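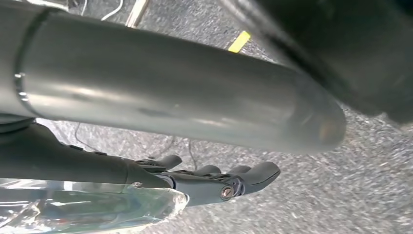 Budget season, and the shop floor at Kallitz wants a robot. Fine. Everyone wants a robot. The quote from Tullileo is seven pages and the arm is on page one. Fingers, grippers, the fun stuff. What chews up the money is further back. Consumables, covers, cabling. Look at a working hand with clear plastic wrap bunched up along the bottom of it and ask your vendor what a proper sleeve costs. Then ask how many a year.

Ours said $587 a set. Not on the quote. 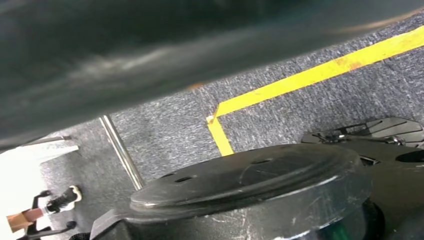

Yellow tape on grey carpet, with the machinery close by.

Floor space next. Tape is cheap, so tape first and buy second. Mark out where the rack goes, where the tables go, where a person can stand without getting clobbered. Kallitz did theirs in July and found the second cell wouldn't fit past the loading door. Cost them a roll of tape. Could of cost them a deposit.
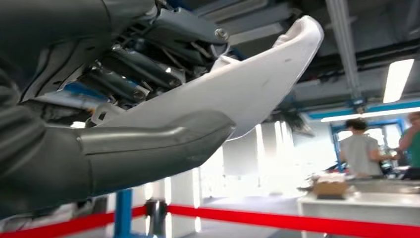

Then there's labour, which people leave off entirely. Sugawara's integration package covers 100 hours of setup. Kallitz used 98 before anything got picked up properly, and the programme had barely started. Budget for your own people's time too, and for the stuff they won't be doing while they're at it. 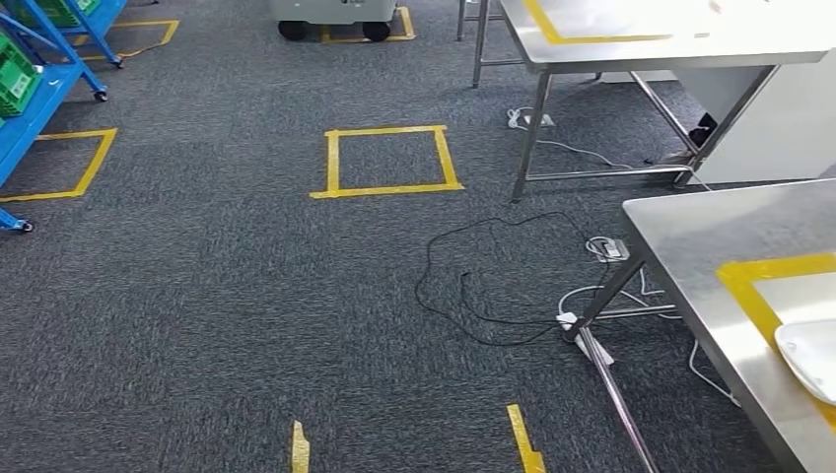 By the Grilness Quarterly equipment desk

Power. Walk the room before you sign. Count outlets, then cords. A power strip on the floor beside a table leg will get you through a trial, but a permanant line needs proper drops and an electrician, and that's a separate colour on the spreadsheet. Same for racks on casters. Handy in week one. Ask whether they lock.

Lease or buy? Kallitz leased. Shorter term than Tullileo wanted, spares included, sleeves thrown in after some arguing. Get that last bit in writing.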